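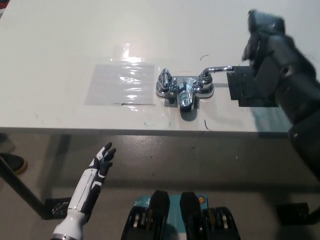 Hot side stiff on two-handle faucet

tirkard_20
27 Jul 2019
Bathroom faucet, two handles, in since December. The hot side has gotten so stiff my mother needs both hands. Cartridge or grease?

FHawthorne
Grease first. Shut off the water, pull the stem, silicone grease on the threads and O-ring. Takes 5 minutes.

chien_plumb
Disagree. A stem that stiff after one winter is scaled up. Replace it — greasing buys you 2 months.

FHawthorne
Mine went four years on grease.

chien_plumb
On soft water, maybe. What's yours, OP?

tirkard_20
Hard. We're out in Ellier, on a well.

Hiu-tung Tsao
Soak the stem in white vinegar overnight before you buy anything. And don't use petroleum jelly, it swells the rubber.

tirkard_20
Soaking it tonight. Cold side still works fine so I'm leaving that alone.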